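Ferlow is looking for playtesters: paid sessions for a new VR puzzle game

Ferlow is a small games studio in Kulcombe. We are making Briser, a puzzle adventure for VR headsets, and we need people to come in and play it before we lock down the second half of the game. You do not need to be good at games. You do need to be willing to tell us when something is dull or confusing.

We are recruiting for one round of sessions in February. All sessions take place at our office on the first floor of the Donnelly building. There is no remote option for this round, as the build cannot leave the office.

About the game

Briser is a single-player game set in a flooded hotel. The player moves from floor to floor, opening up rooms and getting the lifts, pumps and lights going again. Most of the puzzles involve picking things up, turning them over and putting them where they need to go. There is no combat. There are a few dark corridors and one section in a lift shaft that people who dislike heights may find hard going. You can skip that section and still be paid in full.

The game can be played seated or standing. We would like a mix of both, so please say on the form which you would prefer. If you can only play seated, that is fine and will not count against you.

What a session involves

Each session lasts 2 hours, including breaks. You will be met at the door by a member of the test team and given a short introduction to the headset and controllers. After that you play on your own while one of us sits nearby taking notes. We will not help unless you have been stuck for a long time or ask to stop. This can feel a bit odd at first - most people forget we are there once they get going.

There is a break half way through, and you may take the headset off at any other point. At the end we go through a short set of questions with you and leave some time for anything you want to raise yourself.

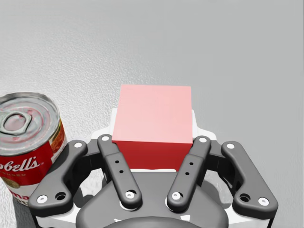 We record the game view, your voice and the movement of the headset and controllers. We do not film your face. Recordings are kept on our own machines, used only by the Briser team and deleted when the game is released. If you change your mind after the session you can ask for yours to be deleted sooner, and you keep the payment.

Who we are looking for

You must be 18 or over on the day of the session and able to get to Kulcombe. Beyond that we want as wide a spread of players as we can get. We are short of the following:

People who have never used a VR headset
People over 50
Left-handed players
People who wear glasses
People who own a headset but have stopped using it

You cannot take part if you work for another games studio or a games publication, or if you live with someone on the Ferlow staff. Please also do not apply if you have been told by a doctor to avoid flashing lights or VR equipment. If you took part in the autumn round you may apply again, but new players will get first pick of the places.

Motion sickness

Some people feel sick in VR. Briser has two ways of moving about: stepping from point to point, and walking smoothly with the stick. You will start with the first, which most players find easier on the stomach. If you feel unwell, say so and we will stop. You will be paid for the whole session whether you finish it or not. Please have something to eat beforehand, and do not drive straight home if you feel at all dizzy. There is a sofa and you can stay on it as long as you need.

Payment

You will be paid £100 for the session by bank transfer. Payment goes out on the Sunday after your visit. We also refund bus and train fares if you keep your ticket or send us a screenshot of the booking. We cannot pay for taxis unless you have agreed it with us first.

Playtesters who complete a session can have their name in the credits. This is optional, and you can use a nickname if it is one we can print.

Getting here

The Donnelly building is on the main road through Kulcombe, next to the swimming pool car park. The 442 bus stops outside. There is a lift to the first floor and an accessible toilet on the same corridor as the test room. Parking is free after 4 in the afternoon and paid before then.

Morning, afternoon and evening sessions are available. Evening places went first in the last round, so give a second choice if you can.

Confidentiality

You will be asked to sign a short agreement on arrival. It says that you will not talk or post about what you see until the game has been announced in full. You may say that you took part in a playtest at Ferlow. Phones go in a locker during play. If you are expecting an urgent call, tell us and we will keep your phone on the desk and let you know when it rings.

If you would like to read the agreement before you come, ask and we will send you a copy.

How to apply

Fill in the form on our website under Playtests. It asks for your age, the games you have played recently (if any), whether you have used VR before, and when you are free. Write as little or as much as you like. We do not score the answers, we only use them to balance the groups.

We will reply to everyone, including those we cannot fit in. If you are not picked this time we can keep your details for the next round, but only if you tick the box.

Questions about the sessions, payment or access should go to Chalerm Srithong, who runs the test team. Questions about recordings and personal data should go to Murray McKinnon. Both can be reached through the contact page - put "Briser playtest" in the subject line so that it does not end up with the support messages.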